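Why Do Football Shirts Have Numbers on the Back?

If you have ever been handed a shirt four sizes too big with a number you didn't want, you will know that numbers matter. Grown-ups say they don't. Then the grown-ups argue over who gets to be number 10.

Let's start at the beginning, with a muddy field and a lot of confused people in hats.
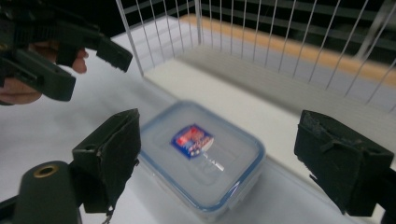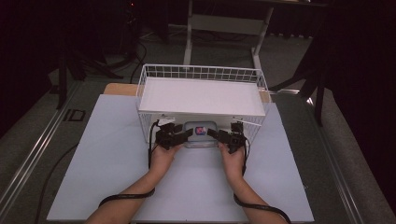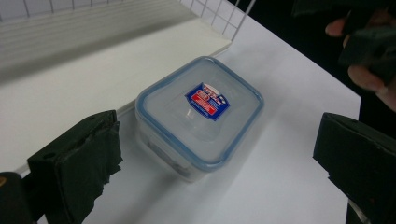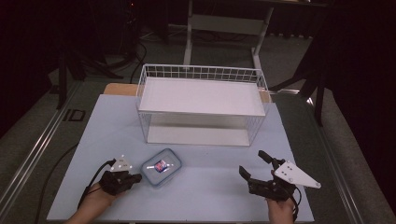 Before the numbers

In the early days of football, shirts were just shirts. They were thick, they soaked up rain like a sponge, and they had nothing written on them at all. If you were standing at the back of the crowd and somebody scored, you had to ask the person next to you who it was. The person next to you usually made it up.

Numbers fixed this. At first they went with places on the pitch. The goalkeeper was 1, the defenders came next and the forwards had the bigger numbers, up to 11. If you were 9 this week and played somewhere else next week, you got somebody else's shirt. Let's hope it had been washed.

Why is 9 a striker?

Because of that old system. Today a player in a big league often keeps one number all season, but people still say "a proper number 9" when they mean someone who stands near the goal and shouts for the ball.

Can you pick any number you like?

Sadly not. Each competition has its own rules. Rocío Espinoza, who plays on the left for Clomard under-tens, asked for 200 because it was the biggest number she could fit on a drawing of her shirt. Her coach, Rupert Gruber, said no. She then asked for 103, as a favour to him. He said no again, and she is now number 2, which she describes as "200 with bits missing".

How does the number get on?

Some numbers are printed on. Others are cut from a thin sheet of special plastic and pressed on with a very hot machine. Older ones were sewn, and a sewn number could come loose at one corner and flap about behind you like a small flag.

The number has to stand out, too. White on yellow looks lovely and sunny in the shop, and nobody in row twelve can read it. Dark on light works well, and so does light on dark. Stripes are a nuisance, so many striped shirts have a plain patch on the back for the number to sit on.

Try it yourself

Draw the back of a football shirt and colour it in. Add a number, prop it against a wall and walk backwards until you can't read it any more. Please look behind you first. Now change the colours and see if you can get further away.

What about names?

Names came later than numbers, and they bring their own trouble. Short ones are easy. Hermine Hollenstein's goes nearly from elbow to elbow.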